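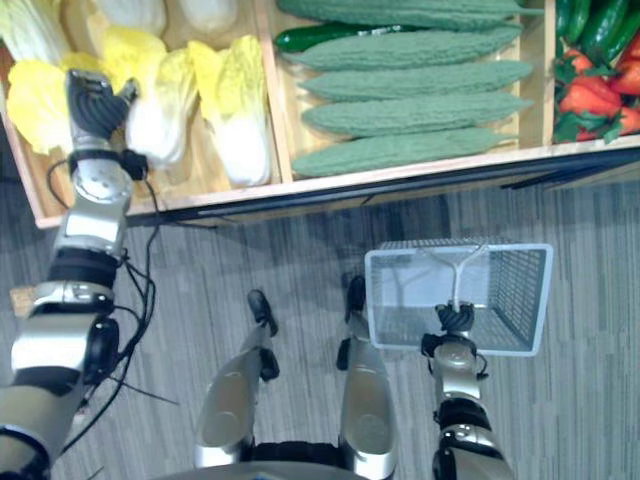

**Vol. 2, No. 59**

The bus to Liltdale left at ten after six, and Kazimiera was on it with a cabbage in her lap.

She had not meant to bring the cabbage. She had packed the deed, her father's letters, a change of clothes and a sandwich, and then on the way out the door her neighbor Mrs. Pimentel had put the thing in her arms and gone back inside. It weighed as much as a cat. There was no room for it in the bag.

"You're taking that all the way?" the driver asked.

"I guess so," she said.

The road climbed out of Sotdale past the feed store and the closed school. It had rained in the night and the ditches were full. Kazimiera had last made this trip at nineteen, going the other direction, and she had expected to remember more of it. She remembered the water tower. She remembered a white house with a porch, but when they came to it the porch was gone and the house was green.

At the Gelus crossing an old man got on, paid in coins and sat down across the aisle. He looked at the cabbage for a while.

"My wife used to put those up in crocks," he said. "With the red pepper. She learned it from a lady at church."

"I don't know how to do that."

"It isn't hard. Salt is most of it." He held his hat on his knee. "You're a Kaczorowski."

She turned and looked at him properly then. He had a long face and large ears, and one of his coat buttons had been sewn on with the wrong color thread.

"Kazimiera Kaczorowski," she said. "How did you know?"

"You sit like your father. Oskari Koivisto. I had the place below his."

She knew the name. It was in the letters, all through them. Koivisto has moved the fence again. Koivisto's dog was in the beans. I spoke to Koivisto about the ditch and he pretended not to hear me. For two winters her father had written about hardly anything else, and she had read the letters standing up in her kitchen in the city and put them away in a drawer.

"He wrote about you," she said.

"I expect he did."

The bus went down into the valley and up the other side. A woman behind them was peeling an orange.

"I'm selling it," Kazimiera said. "The land. I'm signing the papers this morning."

"To the fellow from the county?"

"To his brother."

Oskari Koivisto nodded. He did not seem surprised or sorry. He turned the hat over and looked inside it.

"I did move the fence," he said. "Four feet, along the creek. The bank had washed out and I'd lost that much on my side. I thought it was fair. Your father didn't, and he was right, it wasn't. I meant to move it back the spring he got sick. Then I didn't like to be up there with a post digger, with him lying in the house listening to it."

Kazimiera thought about that. She could picture her father listening. He would have known what it was from the first post.

"He might have liked it," she said.

"He might have."

"So is it still there? Four feet over?"

"Still there. You should tell them, before you sign. It's yours to sell." He cleared his throat. "I could show you where the old line was. I put a stone at each end so I wouldn't lose it."

She looked at her watch. The office opened at nine, and it would stay open until five. She had planned to be on the noon bus home.

"Is it muddy?" she asked.

"It's very muddy."

They got off together at the bottom of the lane, one stop before town. The driver handed her bag down to her. Oskari Koivisto put on his hat and reached for the cabbage, and she let him carry it as far as the gate.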